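Merrick Laundry Room Gallery: Baskets, Panels and Floor
Posted Dec 24, 2024

This gallery covers the sorting area at Merrick, where team clothing is gathered before washing. The area was refitted in February with Flendberg partition panels on metal posts. Captions are short and deal with the load, the basket and the partition hardware. Dimensions and part numbers are in the Gelier equipment list, sheet 44, and are repeated only where they bear on a caption.

Loads are kept by color group. Red items with white trim form their own group, as the dye in the older garments is not reliable above a cool wash. White items that arrive with a red load are pulled before the machine is filled. 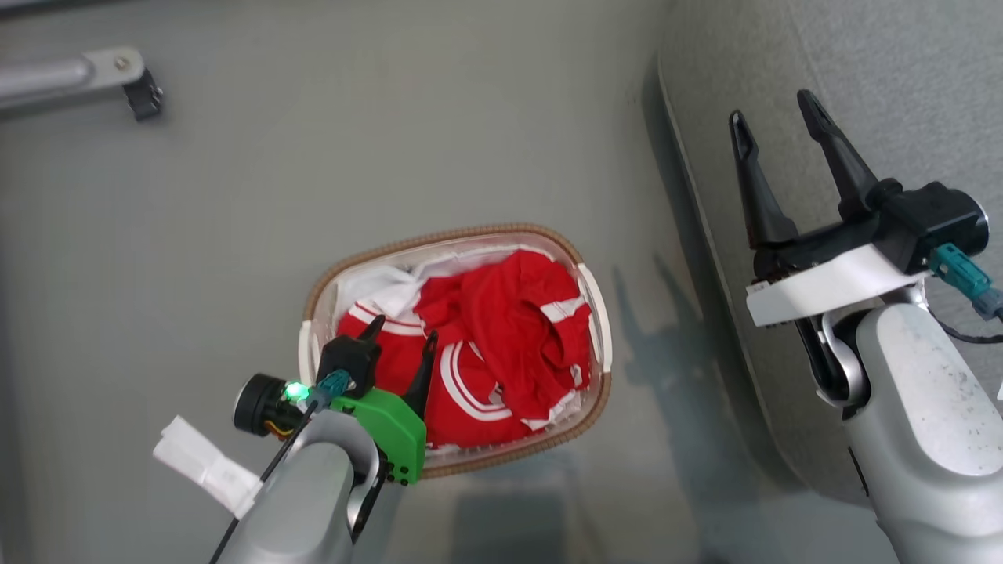
Gelier Facilities Review, No. 22, p. 439

White plastic basket, oval, with a tan woven-textured rim and a handle slot at each end. The load is mostly bright red fabric with white striping, filled nearly to the brim. One bunched white piece lies against the inner wall, partly under the red, and goes to the white group at sorting.

Fill level: a basket in this condition is treated as full. Anything further goes into a second basket, as a heaped load tends to shed small items on the way to the machine. Garments are not folded at this stage. Sleeves and legs are pulled right side out at the table, pockets are checked, and drawstrings are tied off.

Floor: smooth gray, swept before each sort. Baskets are set down clear of the walls so that the handles can be reached from either end. The finish marks easily under grit – lift the basket, do not drag it.

Partition: the panels are pale gray-green with a flat face. Gray metal rail runs along the base of the back panel, and an aluminum strip borders the lower edge of the left one. Posts and brackets are left exposed for access.
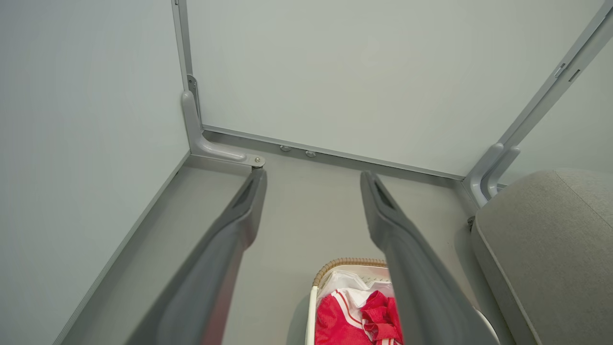 Panel faces are wiped with a damp cloth and a mild detergent. Abrasive pads are not used, as they leave a shine on a matte face that cannot be removed. Lint collects along the base rail and behind the brackets, and a narrow brush is the best tool for both. Rail fasteners are checked by hand at the same time and tightened only if they turn freely. Overtightening can bow the lower edge of a panel and open a gap at the corner post.

The Claltach cleaning schedule calls for 2 passes per month on the rails and one on the panel faces. Spare screws and bracket tabs are stored with the detergent, upper shelf, in the container marked for partition hardware.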